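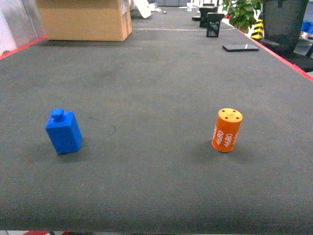

How long should you keep the instruction booklet for something you've bought? Until you've lost the thing itself, going by the contents of my kitchen drawer.

2025-01-31

I cleared out the drawer last night. It's the wide one under the kettle, and it had reached the stage where you had to put a flat hand in first and press down before it would open. I'd been doing this for years and thought of it as how the drawer worked.

At the bottom was the booklet for a Gallardo toaster. I haven't owned a Gallardo toaster since two flats ago. I've moved house with its instructions twice, wrapped them in newspaper at least once, and at no point did I need reminding how to make toast. It runs to 192 pages, of which 4 are in English, and three of those are warnings about the bath.

Next up was the Lonico radiator timer, which I do still own and have never understood. I was pleased to see this one. I sat on the floor and read it from start to finish, and I can now report that to set the clock you hold down the button marked SET until the display flashes, then "select as desired". The timer has been an hour out since last March. It's still an hour out, but now it also beeps.

Then a thick wad for some Plasto shelving. The shelving is in the hall, leaning. The booklet was still sealed in its bag with a spare dowel, and I've decided those two facts have nothing to do with each other.

The guarantee cards were worse. I had one from Bitura for a hand whisk, promising me 100 weeks of cover as long as I posted the slip within a fortnight of buying it. I'd filled the slip in, very neatly, with a postcode I left behind long ago. I'd even put a stamp on it. I tried to steam the stamp off, but it tore.

Anyway, most of it went in the recycling. I kept the boiler one, the oven one and the radiator one, that last out of spite. The drawer shuts now, though it has started sliding open by itself when the washing machine spins, so I suppose the paper was holding it in place. I've put the phone book in there for the time being.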